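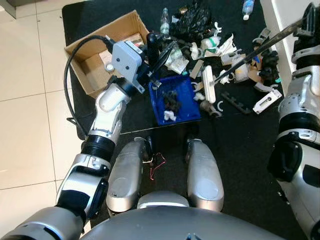

Zakus 2 review: view gating for two-armed floor work

I have used Zakus since its first version, and I was never fully happy with it. Version 2 changes the part I complained about most, so I asked for a license in April and moved our cleanup task over to it. The review is long. If you only want the verdict: it is worth the work if your robot has wrist cameras and your objects are lying on the floor in a mess. If you pick blocks from a clean table, stay with what you have.

For readers who come from another field, Zakus is a training package for imitation learning. You give it recorded demonstrations with all camera streams and joint positions, and it gives you back a policy. The new thing in this version is a method called Kekana gating. In the older version all camera views went into the network with the same importance, and the network had to find out alone which one to trust. With Kekana gating there is a small extra network in front, which looks at each view and puts a weight on it between zero and one, again for every step. A view that is blocked or that looks at nothing useful should get a low weight.

It sounds like a small thing. I also thought so when I read the release notes.

What we tested

Our task at the Sanport lab is a floor cleanup with a humanoid that works from a sitting position. It has to bring light waste from a black mat to a dustpan, with one hand on the dustpan and the other on a long-handled tool. The waste is mixed: bottles, wrappers, cloth, plastic clips, cardboard. We do not sort it and we do not place it nicely. A person changes the pile between runs and is told to make it different every time.

We recorded 211 demonstrations and trained on them with the old equal weighting and then with the gating, keeping the seed, the data and the training length the same. I did not tune anything for the gating that I did not also tune for the old method. I mention this as I have read reviews where the new method gets a week of care and the old one gets the default settings.

Installing

The installation is better than in version one. There is a single settings file, and the error messages now tell you which camera stream has the problem. My first attempt failed on a time stamp mismatch between the head camera and one wrist camera, and the message named the stream and the recording. Before, I would have lost an afternoon on this.

The converter for old recordings is less good. It accepts the files, it prints a line that everything is finished, and then it has silently dropped the gripper opening from the data if the channel has a name it does not know. I found it only when the trained policy did not want to close its hand. Please check this channel by eye after you convert. A warning would cost the developers very little.

The user guide is well written for the first half. The second half, where the gating settings are explained, reads like notes from one colleague to another. The word "sharpness" is used for two different settings in two chapters.

What the gating does on our data

The most useful tool in the package is the weight viewer. It plays the recording with all camera views side by side and draws under each view a bar with its current weight. I spent more time in this viewer than in the training itself, and I would recommend it also to people who do not plan to use the gating. You learn a lot about your own cameras. 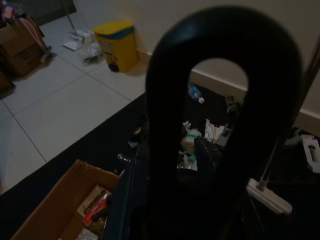
Wrist view with the gripper finger in front of the mat. Kekana gating gives a low weight to views of this kind in our runs.

A wrist camera is a strange witness. When the hand is close to an object and turned the right way, it is the best view you have. When the hand is turned another way, its own finger can cover the middle of the picture, and what remains is a wall, some tiles and a trash bin that has no part in the task. The old method had learned something from this background anyway. We could see it when we moved the things that stand along the wall: the policy with equal weighting became slow and made small searching motions, although nothing on the mat was different. With the gating this effect was much weaker. It was not gone.

I do not want to give a success rate here. A cleanup has no clear end, and two people in our group did not agree on when a mat is clean. We compared the runs in pairs instead. One of us watched both videos without knowing which method was which, and had to say which one was better. The gated policy was preferred clearly more often. The difference was largest when the arm had to work far from the body, and nearly nothing when the waste was directly in front of the legs. This agrees with what I would expect, as the head camera sees the near part of the mat very well in any case.

The weights settle early. After 2,000 training steps the bars in the viewer already had the shape that they kept until the end, and only the policy behind them continued to improve. This is practical. You can stop a bad training very early by looking at the bars only. In one of our first trainings both wrist weights went to zero and stayed there, and I did not need to wait for the night to pass to know that it was a failure. The guide calls this "collapse" and recommends raising the floor setting, which keeps a minimum weight on each view. It helped at once.

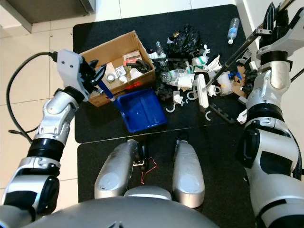

Two-handed work is where I expected the method to be in trouble. The two hands do very different jobs in our task, and a view that is useless for one hand may be important for the other one. The left gripper has to keep hold of the blue handle of the dustpan, and for long periods this hand hardly moves. Seen from the head, the handle, the dustpan and the pile are all there together, with the long tool handle coming in from the other side. So a gating network can easily conclude that the head view is enough, and it will be correct for most of the recording. The problem comes in the short moments where it is not correct. If the dustpan turns a little in the grip, the head camera shows it late, and by then the weight on the left wrist has been low for so long that it comes back slowly.

Zakus 2 has a setting for this, called split gating. With it each arm receives its own set of weights, and the left arm can trust a different camera than the right arm. It makes the training slower, and it needs more memory on the graphics card than the guide says. For us it was worth it. The left hand corrected the dustpan earlier, and it also stopped making a nervous little movement each time the right arm passed through the head view. That movement had annoyed me for months.

What did not get better is thin and flat waste. Small white clips and the black comb-like strip are hard on any view, the strip most of all, as it lies dark on a dark mat. No weighting will help if none of the cameras can show the object well. I write it because the product page has a sentence that can be read as if the gating also solves small objects. In our hands it does not. A mat in another color would probably do more for you than any software.

Clear bottles are somewhere in between. The gated policy goes to them with more confidence, but it still sometimes aims at the label and forgets the rest of the bottle.

Price and support

The academic license is fair. The company license is, in my opinion, too expensive for a group that has only one robot, and there is no monthly option. I wrote to support with the converter problem on a Tuesday and had a polite answer the same day, and the fix was in the next small update. The question about the two meanings of "sharpness" has not been answered yet.

Rating: 5 stars for the weight viewer, three for the converter, four for the whole package.

Gøran Holmgren

Second opinion

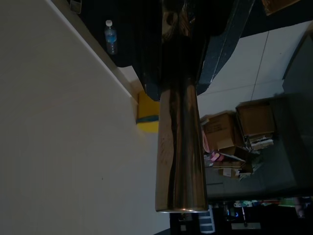 By Kekeli Mahama, Ilex Reviews, robot learning desk

Gøran asked me to read his text and to add where I see it differently. I ran the same recordings on my own machine, so we have the same data and only the opinion is different.

I agree about the viewer and about split gating. I am less convinced by the comparison. Equal weighting is the weakest opponent you can choose. A simpler trick exists and many groups use it: during training you black out a wrist view at random, so that the policy learns to live without it. I tried this with the old version, and in the pairs that I watched I often could not say which one was the gated policy. The gating was better when a wrist was turned fully to the side and had a large piece of wall or floor and the metal of its own finger in view. In the more normal positions the simple trick did the job, and it costs one line in the settings file.

This does not make Kekana gating a bad method. It gives you the bars, and the blackout trick gives you nothing to look at. When a policy fails, I want to know which camera it was listening to, and for this alone I will keep the package installed. But somebody with little time should try the blackout first and then decide.

One more point about the floor setting. Gøran writes that it helped at once, and this is true for collapse. If you raise it too far you are back at equal weighting with a more expensive network in front. The default in the cleanup template is already on the high side in my opinion. I had my best results when I started with the default and lowered it during training, by hand, while watching the left wrist bar. The guide does not mention that you can change it in a running job. You can, with the reload command, and the job continues from the last saved step.

I would give the whole package three and a half stars. Gøran does not accept half stars, so please count it as you like.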